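Werkstattbesuch bei Astwood: Wartung der Handgreifer am Platz Zurngate

Stand der Angaben: 13.04.24

Der Rundgang begann im Prüfraum, in dem die Handgreifer vor jeder Ausgabe durchgesehen werden. Consuelo Chávez betreut dort die Geräte und führte durch den Ablauf. Im Bestand sind 13 Paare, je ein linkes und ein rechtes Gerät, die immer zusammen ausgegeben und zusammen gewartet werden. Eingesetzt werden sie beim Falten und Ablegen von Textilien. 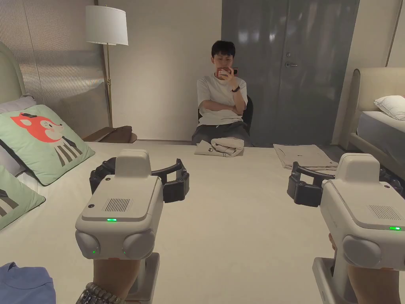 Die Durchsicht vor der Ausgabe folgt einer festen Reihenfolge: Gehäuse, Anzeige, Backen, Griff. Beide Geräte werden eingeschaltet und nebeneinander über die Arbeitsfläche gehalten, die Backen offen. Leuchten die Anzeigen an beiden Gehäusen grün, geht es mit den Fingern weiter, andernfalls wird das Paar gesperrt. Die Schlitze auf der Oberseite werden mit einem trockenen Pinsel gereinigt, Druckluft ist an dieser Stelle nicht zugelassen. Als Probestücke dienen gefaltete Oberteile, die auf einem hellen Laken liegen — auf dunklem Untergrund ist der Abrieb der Beläge schlecht zu erkennen.

Der größte Teil der Arbeit entfällt auf die Finger. Die Beläge sind Verschleißteile und werden paarweise getauscht, auch wenn nur eine Seite abgenutzt ist. Das Wartungsbuch Grerkero führt für das älteste Paar 3.239 Schließvorgänge seit dem letzten Wechsel im Februar. Chávez verlässt sich darauf nur bedingt. Entscheidend sei der Zustand der Rippen: Sind sie an der Spitze glatt, rutscht dünner Stoff beim Anheben seitlich weg, und die Falte liegt schief.

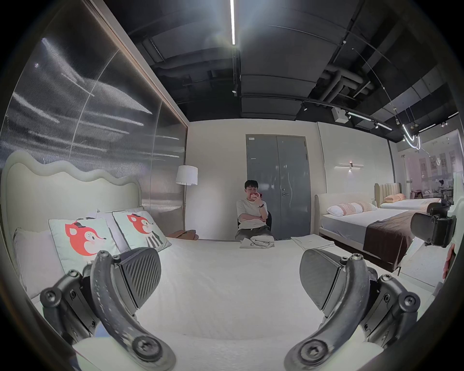

Nach dem Belagwechsel werden die Schrauben an den Gelenken nachgezogen. Zu fest angezogen, läuft der Finger schwer und öffnet verzögert, zu locker kippt er unter Last nach innen. Geprüft wird von Hand und anschließend mit einer Lehre von Wikström, die zwischen die Flächen gelegt wird. Weicht der Abstand an den Spitzen um mehr als 2 mm vom Sollmaß ab, wird das Gelenk zerlegt. Die Bolzen werden dabei nur abgewischt, Fett zieht Fasern an und landet früher oder später auf der Wäsche.

Im Regal mit den Ersatzteilen lagen am Besuchstag 122 Beläge, nach Charge getrennt. Die Chargen unterscheiden sich leicht in der Härte und dürfen innerhalb eines Paares nicht gemischt werden. Eine Kennzeichnung auf dem Belag selbst fehlt bisher, die Zuordnung läuft über die Tüte. Auf die Frage, was mit Belägen ohne Tüte geschieht, verwies Chávez auf den Abfallbehälter neben der Werkbank.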